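Leitura: 4 min

Concessionária quer os dados do meu carro para um "inquérito de satisfação" – serve para alguma coisa?

kerkholm_diesel

Comprei em março um Urketora usado num concessionário oficial e desde então recebo mensagens a pedir que preencha um inquérito de satisfação. Já vou na terceira. O vendedor ligou-me entretanto e disse, com estas palavras, que "tudo o que não seja 10 conta como zero" para eles, e que se eu tivesse alguma queixa era melhor falar primeiro com ele.

Ora, eu tenho uma queixa. A revisão de entrega não incluiu a mudança do óleo da caixa, que vinha escrita na proposta, e pediram-me 200 euros para a fazer agora. O carro é bom, a pessoa que me atendeu foi simpática, mas o pós-venda deixou muito a desejar.

Vale a pena responder com sinceridade? A marca lê isto? E posso ter problemas na garantia se der uma nota baixa? O formulário pede a matrícula e o número do chassis, por isso anónimo não é.

alcaraz_oficina

Trabalhei 11 anos na receção de uma oficina de marca, não da Urketora, mas o sistema é parecido em quase todas. A nota vai para a marca, e em muitas redes uma parte do prémio trimestral do concessionário depende dela. Daí os telefonemas. Na casa onde estive, um 8 era tratado como má nota e alguém tinha de justificar por escrito.

Agora, se a marca "lê", tenho as minhas dúvidas. Lê a média. Os comentários escritos passavam por um filtro e voltavam para nós, ou seja, para as mesmas pessoas de quem o cliente se queixava. Vi queixas muito bem escritas serem fechadas com "cliente contactado, situação esclarecida" sem que houvesse contacto nenhum.

Quanto à garantia, não misture as coisas. A garantia é uma obrigação de quem vendeu e não depende do que pôs num formulário. Se alguém lhe insinuar o contrário, peça que o ponha por e-mail e vai ver como o assunto desaparece.

O que eu faria era tratar o óleo da caixa à parte. Tem a proposta assinada? Se a mudança lá está, é para ser feita sem custos. Mande carta ou e-mail a pedir a execução do que foi acordado, com prazo para resposta, e se não resolverem use o livro de reclamações. Isso deixa rasto, o inquérito não. Guarde também o anúncio, se ainda o tiver.
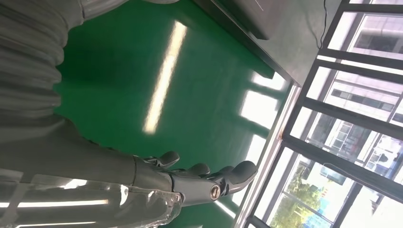

Skunby, julho

Acrescento uma coisa, porque me perguntaram por mensagem. Pode dar a nota que quiser e no dia que quiser, mas verifique o prazo do inquérito. No nosso caso fechava ao fim de umas semanas e o que chegasse depois já não entrava na média do trimestre. Há vendedores que só oferecem tapetes ou uma lavagem enquanto o formulário está aberto – tire as suas conclusões.

skunby_1400

Eu dou sempre 10 e nunca me chateiam mais. Para quê perder tempo?

O meu cunhado deu um 4 e ligaram-lhe quatro vezes, ofereceram-lhe uma lavagem e ficou tudo na mesma. Isso é marketing.

zona_de_carga

Discordo da resposta de cima. Se toda a gente der 10, depois publicam que os clientes estão satisfeitíssimos e lá vem o cartaz na montra. No stand onde comprei havia um a dizer "3000 clientes satisfeitos". Perguntei quantos tinham respondido ao todo e ninguém me soube dizer.

Também não acredito muito que uma nota baixa mude o concessionário, mas pelo menos não assino por baixo. Eu respondia o que acho: boa nota ao atendimento, má ao pós-venda, e no comentário só os factos (o que estava na proposta, o que foi feito, quanto pediram). Sem adjetivos. E o chassis não é obrigatório em todos os formulários, experimente deixar em branco. No meu passou.

kerkholm_diesel

Obrigado. Tenho a proposta assinada, sim, e a linha da caixa está lá. Mandei e-mail hoje às 15h com a cópia em anexo. O inquérito fica para quando me responderem.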